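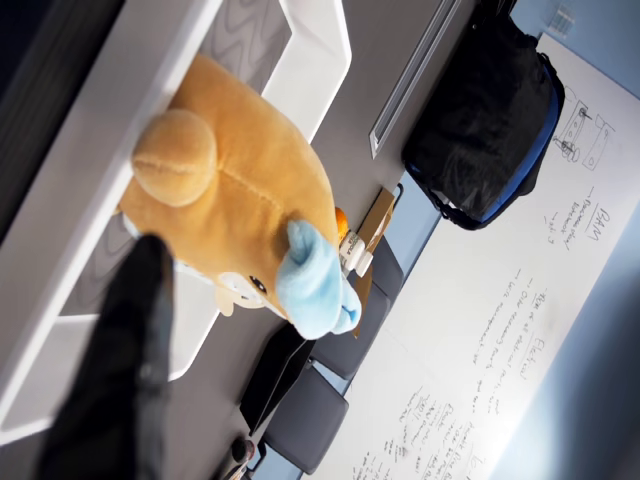
Fikri Ngau wants to know why I don't just bag up all the plushies and drop them at the thrift store in one go. Fair question. Answer is I tried that in August and cried in the parking lot, so. New system.

New system = the tray. One plush at a time goes in the big white tray. Gets looked over. Seams, eyes, any fuzz coming off. Then it's keep, fix or give away. No going back thru the pile a second time

Tan guy with the blue floppy bit is a keep. Didn't even have to think. That velvety fabric, come on

Seam down the body is the part I always check first. Pinch along it with two fingers, if you feel stuffing you've got a gap. Ladder stitch, thread doubled, done in 6 minutes

Q from the replies: washing. Pillowcase, knot the end, cold, gentle. NOT the dryer. I did the dryer once w/ a velvety one and it came out feeling like a doormat. Air dry, takes 3 days in my apartment bc the heat here is a joke

Also pls brush them after. Old soft toothbrush. One direction. Makes a huge differnce on the short pile stuff

Ok the table is a mess, I know, laptop and all. I keep the list on there. 128 rows. Started typing it up on the bus to Elthorpe and then couldn't stop

Columns are name, where from, what's wrong with it, verdict. Half the names are just "bear". There's 7 called bear

Give away box goes to my cousin in Jaltordale, her kids get first pick and the rest go to the school rummage sale

Nobody is getting the tan one so don't ask lol

More tmrw, need to find the good scissors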